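Slide 1: Title

Hi everybody, thanks for squeezing in right after lunch. I'm going to talk about bench power supplies, and mostly about the one I built, broke, and built again over the winter. If you were at my Trarden club talk on soldering fumes, I promise this one has fewer graphs!

(Wait for the door to close. Check the clicker.)

Slide 2: Why bother building one

You can buy a perfectly good supply. I own one. But I wanted two outputs that track each other for op-amp stuff, and I wanted a current limit I could set down low without guessing at a knob. So I started sketching, and then I had a parts order in the cart, and you all know how that goes.

Ask: who here has let the smoke out of something this month? (Hands. Put mine up too.)

Slide 3: The first version

Linear regulators, a big transformer from the Clivberg swap meet, and a heatsink I was very proud of. It put out 13 volts on each side and it was quiet, really quiet, on the scope. The trouble was heat. At low output voltage and high current all that extra voltage has to go somewhere, and it went into my heatsink. I measured 81 degrees Celsius on the case of the pass transistor and then I stopped measuring and turned it off.

Do the math out loud here, slowly. Volts dropped times amps. People like this part, so don't rush it.

Slide 4: Pre-regulator

So version two has a switching stage in front that keeps just a couple of volts across the linear part. Same quiet output, way less heat. I used the Toivonen reference layout for the switcher and then ignored their advice about the ground return (don't do that). Spent most of August chasing a whine I could hear from the hallway.

Show the before and after scope shots. Point at the ripple with the laser and say which one is the bad one, people in the back can't read the labels.

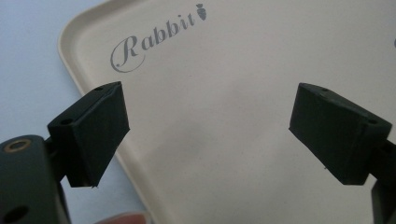

"Rabbit" in script, with a little carrot after it.

Slide 5: Layout lessons

Keep the hot loop tiny. Put the input cap right up against the switch, closer than you think, then closer again. Run the sense wires all the way out to the binding posts, or you're regulating the voltage at the wrong end of the wire. I had 40 millivolts of drop between my board and the front panel and blamed the chip for a whole evening.

Slide 6: Firmware

Short slide. The Lemance board runs the display and the knobs, and the whole thing is 1491 lines, a lot of which is menu code I regret. The current limit itself is analog. I want it to work even if my code has wandered off somewhere.

If somebody asks about remote control: yes, serial port, plain text commands, no, I haven't written the manual yet.

Slide 7: What I'd change

Bigger binding posts. A real output switch, so I can set the voltage before the circuit sees it. And I'd put the fan on the back, because right now it blows resistor leads across the bench.

Slide 8: Demo

Plug in the load FIRST, then the supply. Set the limit low, short the output with the fat red lead, let them see the display drop into constant current. Leave it shorted while taking questions. Files are on the club page, and the spare bare boards are up front by the laptop, please grab one on your way out.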